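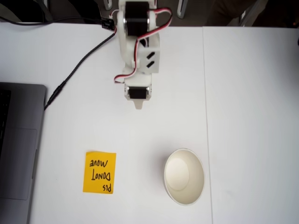
Tabletop arm stoppage: frequently asked questions
Last updated 7 Dec 2020

These answers are for staff, students and visiting users of the teaching laboratory at Nurkemholm. They concern the fault that stopped the small tabletop arms in June and the rules that now apply to their use. Questions not answered on this page should be sent to the laboratory office.

What happened?
During a routine exercise, an arm holding position over the table dropped without a command, then swung back to its start position at full speed. A student's hand was inside the working area at the time. The student received a minor bruise to one finger and did not need medical treatment. The event was entered in the incident register the same afternoon.

What was the cause?
The review found an intermittent break in the wiring between the base connector and the wrist motor. The wires had been left with too little slack on one side and were pulled each time the arm reached its lowest point. When contact was lost, the motor went limp. When contact returned, the control program treated the arm as newly started and sent it to its start position without a speed limit.

The wiring fault and the program behaviour were recorded as 2 separate findings. Either could have been managed alone. Together they produced a fast movement that the person at the table had no reason to expect.

Was the fault in the printed parts?
No. The brackets were inspected for cracks and loose screws and none were found.

Could it have been found earlier?
Possibly. The Gadesis control software had logged 390 short communication errors on that arm in the weeks before the incident. These were cleared automatically and no alert was sent to staff. Some users had also noticed the arm "twitching" and had restarted it. Restarting hid the fault and should have been reported.

Who carried out the review?
The review was led by Myrtle Lyons, with technical testing by Wai-kit Tang. Azucena Beltrán represented the students enrolled in the course. The full report may be read at the laboratory office.

How was the repair tested?
Each arm was rewired with a longer service loop and run through 3000 cycles over its full range of motion. One arm showed a further dropout after 625 cycles. It was traced to a worn connector, which was replaced, and the test was started again from zero. All arms in use have now completed the full test.

What has changed in the software?
After any loss of communication, the arm now stays where it is and will not move until a user confirms that the area is clear. The first movement after a restart is made at reduced speed. Communication errors are displayed on the user's screen and can no longer be cleared without a staff login.

May I reach under the arm while the program is paused?
No. A paused arm still has power and may move. Switch off the supply at the bench and wait for the status light to go out before placing a hand, tool or sample beneath the gripper.

May I move the arm, its cables or the laptop connected to it?
Not without permission. Moving a cable can put strain on the connector and can also upset the calibration. If a note has been left asking that a set-up not be moved, please respect it, even where the bench appears on the booking sheet as free. The name of the current user is kept at the office.

May I have a drink at the bench?
No. Open cups, including water, are to be kept away from powered equipment.

What should I do if an arm drops, twitches or stops?
Keep your hands clear and switch off the supply at the bench. Do not restart the program. Leave the cables as they are, write down the time and what the arm was doing, and tell Pak-hei Siu or the staff member on duty. A report will not count against you or your course mark.

I was using an arm before the June stoppage. Is my data still valid?
In most cases, yes. Junaid Dhanial can check the error log against your session times on request. Sessions with logged errors should be repeated, and extensions will be granted where a deadline is affected.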